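The Board on the Counter: a small study of one chopping board
Everyday Objects module, Stultberg College
Submitted Aug 27, 2022

What I wanted to find out

My first idea for this project was to redesign a whole kitchen, and my tutor very kindly told me to pick something smaller. Then something smaller again. I ended up with a chopping board, and I'm so glad I did, as I could have gone on about it for another month!

The board belongs to the shared practice kitchen in Seyoum building, where I cooked most of my lunches in July. My question was simple enough: does it matter where a board sits and which way round it goes, and if so, why do people keep moving it? I also wanted to look properly at the groove round the edge, which I'd seen on loads of boards and never once thought about.

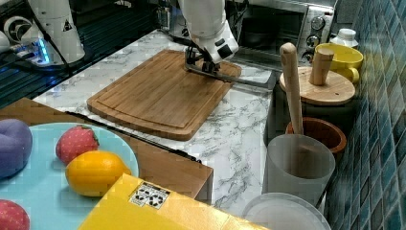 Reading time: 5 minutes

The kitchen and the board

The counter is white with grey veins, a marble pattern, and it's a lovely thing to work at until you put a beetroot down on it. Most of the everyday stuff lives there permanently. There's a toaster oven, a good big silver one with a dark glass door and round knobs, and a mug or two always gets left next to it (mine included, sorry). The board sits out in front of all that, on the bit of counter where you naturally end up standing.

It's a bamboo board, rectangular, with rounded corners and a warm honey colour. I had been calling it oak in my early notes because the name on it is OAKSWARE, and I only noticed my mistake when I looked at the strips properly and saw the little darker nodes you get in bamboo. I've left the wrong word in the notes in the appendix so you can see where the penny dropped. The groove runs all the way round, a short way in from the edge, and follows the curve at the corners.

How I went about it

I kept a kitchen diary. It came to more than 2000 words by the end, a lot of it about onions. Each time I cooked I wrote down which way the board was facing when I came in, which way I turned it, what I was chopping and where the mess went. I didn't ask anyone else to change how they used it, and I tried not to straighten it when I walked past, which was harder than it sounds.

Besides the diary I did two little tests. One was a juice test and the other was what I called the reach test.

For the juice test I chopped 200 g of tomatoes, the really ripe ones that are half price at Nurnora on the corner, and watched where the liquid ended up. After that I poured 100 ml of water slowly on to the middle of the board to see if the groove would cope with it all at once. I did this with a tea towel ready. I needed the tea towel.

For the reach test I stood at the board and pretended to cook a meal, reaching for each thing in turn without moving my feet. I marked on a sketch what I could get to easily, what made me lean and what I gave up on.
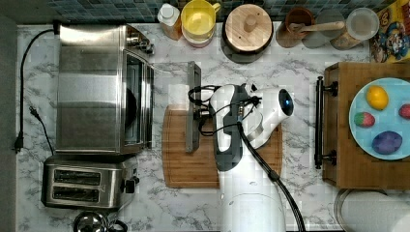
Figure 2. The counter from overhead: toaster oven on the left, containers along the back, wooden box on the right.

What I found

Angles first. When I started I assumed the proper way to have a board was square to the edge of the counter, like in a catalogue, and that anything else was just people being careless. The diary says otherwise! I turned it to a slant nearly every time I cooked, without thinking. I'm right-handed, and when I stand comfortably my knife comes in at an angle, so a slanted board puts the food straight under the blade. When I forced myself to keep it square for a few days my elbow kept heading for whatever was next to me and I got quite grumpy about it (see diary).

The slant has a cost though. A board on the diagonal takes up more counter than the same board set straight, and the corners poke out into the spaces where you'd want a bowl. On a big worktop that wouldn't matter. On this one you've got the appliances down one side and the wooden box down the other, and the containers at the back, so the board gets whatever is left over. I found I was stacking bowls on top of the toaster oven, which is a bad habit and I've stopped.

The reach test backed this up. Everything to the side of the board was easy. Anything at the back made me lean right across the food, with my sleeves trailing in it. The containers I used most were no easier to get at than the ones I never opened, and that seems the wrong way round to me. If I were setting the counter up from scratch I'd bring salt and oil forward and to one side and let the rest stay put.

The juice test was my favourite bit. The tomatoes behaved beautifully and the groove caught nearly everything, with just one dribble where I'd let a slice hang over the rim. The water was another story. It ran to one side much faster than I expected, filled the groove there and went over on to the counter while the other side was still dry. I tried turning the board end to end and got the same thing on the same side of the counter, so I reckon the counter itself isn't quite level, or the board rocks a tiny bit. I didn't have a spirit level and I should have borrowed one.

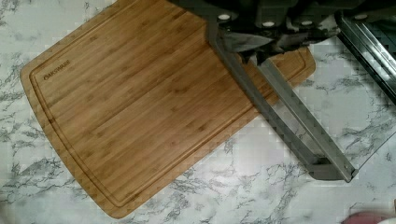
The other thing about grooves is cleaning them. Crumbs and bits of garlic skin collect in there and a flat cloth slides straight over the top. I tried a cloth, a sponge and an old washing-up brush, and the brush won easily. I also went along the groove with a drop of Sesusora board oil after washing, and the water beaded up nicely the next time, although I only did that once and wouldn't call it a result.

What I'd do differently

My biggest problem is that nearly all the chopping in the diary is mine. A left-handed cook might slant the board the other way and find completely different things in reach. I'd love to have two or three people keep the same diary and compare them. I'd also photograph the board from the same spot each day, as my sketches got worse and worse as the month went on and a couple of them could be of anything.

I should have done the water test on another surface too, so I could say for certain if it was the board or the counter. And I'd weigh the tomatoes after chopping as well as before, to get a figure for how much juice came out in the first place.

Appendix A is the diary, typed up. Appendix B has the reach sketches, with the lean-across ones marked in red pencil.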